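January 4, 2021

Back at the bench after the break, and the shop is freezing. I had the little heater going for an hour before I dared open the shellac, and even then it poured like cold syrup. So today turned into a test board day, no real finishing at all.

Where we left off: the Konstantinidis writing slope still needs its top coat, and I still don't have a brown I like. Jessie mixed three new batches before she went home for the holidays and left me her notes, bless her, most of which I can read. Batch one is the garnet flake from Bastum, a two pound cut. Batch two is the same with a bit of the red dye in alcohol. Batch three is the red plus a few drops of black, and her note just says "careful!!" with two underlines.

I sanded the offcuts to 220, wiped them down and put on three coats of each with the small rubber. Batch one is pretty but way too orange next to the old surface. Batch two looked great wet and then dried to something like cherry cough syrup. Batch three is the closest, and I think it would be bang on if I cut it in half again with plain blonde. Will try that tomorrow with a fresh pad (the old one has gone hard as a rock, my fault, I left the lid off the jar in July and have been nursing it along ever since).

Also tried Cường's trick of rubbing out with the gray pad first and then going to 2000 paper with a drop of oil. I was skeptical! But it does knock the shine back without that scratchy look you get from steel wool, and it's much easier to stop in time. He says go lightly at the corners, and sure enough I burned through one corner on the second board. Patched it, you can still tell.

On the aging question - I've been going back and forth on whether to put any wear into the new parts at all. Too even and the repair jumps out at you from across the room. Too much and it looks like a theme restaurant. What I want is a faint mottle in the color and nothing else, no dents, no fake worm holes. A dabbed coat under two wiped ones gets pretty near it. Dab with a folded rag, let it flash off, then don't touch it. Not touching it is the part I'm bad at.

Deep red-brown against a black edge:
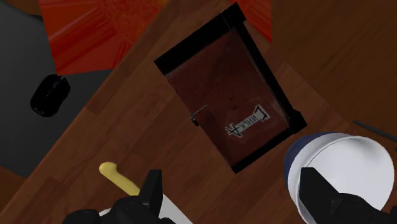
Render, top view. Maroon-brown top with a slight mottle, thick black border, warm brown planks underneath.

I like how much redder the brown reads with black right beside it. Might mean I've been judging my boards wrong, looking at them bare on the bench. Going to paint a black strip down one side of each tomorrow and look again before I throw out batch two.

To order from Jelov: blonde flakes, more gray pads, alcohol. We're down to the last 900 ml and that won't see us through the slope plus the two Vostau frames. Cường, if you read this before I'm in, please don't use the jar with the blue tape, it's the one with the black in it.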